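Acta de la reunión de seguimiento — evaluación del kit Tarneter
26/06/2023, sala pequeña de Momlow 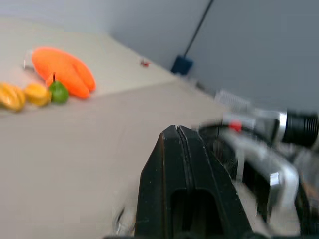 El dedo de la pinza, con la mesa y las piezas de colores al fondo.

Me ha vuelto a tocar redactar, así que ya sabéis: va en primera persona y con mis manías. Si alguien quiere corregir algo, que me escriba antes del próximo encuentro y lo cambio. Fuimos seis en la sala y dos más conectados desde Erkisach, que nos oyeron a ratos (el micrófono de techo sigue como siempre).

1. Acta anterior

Aprobada sin cambios. Bueno, con uno: en la de abril puse que el plazo de prueba era de seis semanas y son nueve. Culpa mía, copié la cifra de la oferta vieja. Ya está corregido en la carpeta compartida.

2. Qué nos ofrecen exactamente

Empecé yo resumiendo la oferta, porque había quien no la había abierto desde que llegó. Tarneter nos propone el kit completo: brazo, pinza de dedos, cámara de muñeca, controlador y el programa para grabar y repetir tareas. Son 3000 euros por el periodo de prueba, y si al final nos lo quedamos nos los descuentan del precio. El mantenimiento lo haría Bagheri, que es su servicio técnico para esta zona, y se paga aparte. El desplazamiento no está incluido y eso levantó bastante polvareda, luego vuelvo a ello.

Desde Erkisach preguntaron si se puede contratar solo la pinza con la cámara y montarla en el brazo que ya tienen ellos. Quedé en consultarlo. Mi impresión es que sí se puede por el lado mecánico, pero que el programa nos dará guerra, y preferiría que nos lo dijeran por escrito antes de hacer planes.

3. Las pruebas de recogida

Este punto se llevó casi media reunión, y con razón. Llevamos 401 intentos registrados con los objetos de forma irregular — los que imitan alimentos, para entendernos — y ya hay material de sobra para discutir. Conté lo que he visto yo: con la pieza verde en forma de pera la pinza trabaja muy a gusto, entra por los lados y cierra bien. Con las amarillas de gajos depende muchísimo de cómo estén colocadas. Si los dedos caen sobre las aristas, la pieza gira y se escapa; si caen en los huecos, la levanta a la primera. Y la naranja grande, la de los lóbulos, es la que nos trae de cabeza. Es ancha, queda tumbada y no hay manera clara de abordarla. A veces la coge por un lóbulo y a veces se pone a empujarla por la mesa tan contenta.

Hubo dos opiniones. Una parte del grupo cree que el problema es el dedo, que es grueso y con la punta redondeada, y que con uno más fino se arreglaría. La otra (en la que estoy yo) piensa que primero hay que mirar la trayectoria de aproximación, que es demasiado vertical. Estuvimos un buen rato dándole vueltas y no nos pusimos de acuerdo, pero sí acordamos probar las dos cosas por separado. Si cambiamos dedo y trayectoria a la vez no vamos a saber qué ha funcionado, y eso ya nos pasó con el kit anterior.

También se comentó que las piezas están quedando demasiado juntas al preparar la mesa. Cuando el dedo va a por una, roza la de al lado y la prueba se anota como fallo, cuando a lo mejor el agarre era bueno. Propuse apuntar esos casos con una marca propia. Se aceptó, con la condición de que no haya que rellenar otra hoja más. Va en la misma, columna de observaciones.

4. La cámara de muñeca

Aquí me alargué un poco, perdón. La vista es muy útil para entender qué hace la pinza en los últimos centímetros, porque el dedo se ve bastante nítido. Lo que no me convence es el resto: en cuanto el brazo se mueve deprisa, media imagen sale corrida y las piezas pierden el contorno. Para repasar un fallo a ojo nos vale. Para que el programa decida con esa imagen, tengo mis dudas.

Se sugirió bajar la velocidad en el tramo final. Otra persona recordó que la oferta menciona un ajuste de exposición y que no lo hemos tocado. Pues es verdad, no lo hemos tocado. Queda apuntado como tarea y me la quedo yo, que para eso soy quien se queja.

Salió además el tema del cable. Forma un bucle junto a la pinza y preocupa que acabe enganchándose con algo en los giros amplios. Hasta hoy no tenemos ningún enganche anotado, pero vamos a pedir a Bagheri que nos diga cómo lo recogen en otras instalaciones y si hay una guía o una brida prevista para eso.

5. Limpieza y desgaste

Corto. El dedo tiene motitas claras en la superficie y no está claro si son polvo o roces. Se pasará un paño seco al terminar cada tanda y, si las marcas siguen ahí, lo trataremos como desgaste y lo comunicaremos a Tarneter. Sobre los repuestos: el manual no dice cada cuánto se cambian los dedos ni lo que cuestan. Hay que preguntarlo ya, que luego vienen los disgustos con la factura.

6. Mantenimiento y dinero

Vuelvo a lo del desplazamiento. Bagheri cobra la visita aunque la avería resulte ser del programa, y a varios nos parece poco presentable durante un periodo de prueba. La propuesta es pedir que la primera visita vaya incluida y que las consultas por vídeo no se facturen. Si dicen que no, seguimos adelante con la prueba igualmente, pero contará en la valoración final. Votamos a mano alzada y salió adelante con una abstención.

Desde Momlow se recordó que la decisión de compra no puede tomarse sin una segunda oferta para comparar. Yo lo daba por hecho y no estaba hecho. Se pedirá esta semana.

7. Tareas

Yo: ajuste de exposición de la cámara, consulta sobre la pinza suelta para Erkisach y precio de los dedos de repuesto.
Grupo de pruebas: tanda con el dedo fino, tanda con la aproximación inclinada, y la marca nueva en observaciones.
Administración: carta a Bagheri por las visitas y petición de la segunda oferta.
Erkisach: mandar el modelo exacto de su brazo y el tipo de brida, que sin eso no puedo preguntar nada.

8. Ruegos y preguntas

Se pidió que las grabaciones se guarden con la fecha delante en el nombre, por favor, que encontrar una concreta es una aventura. También se preguntó si se pueden añadir piezas blandas a las pruebas. A mí me encantaría, pero lo dejamos para cuando la naranja deje de pasearse por la mesa.

La próxima reunión se convocará por correo en cuanto estén las dos tandas.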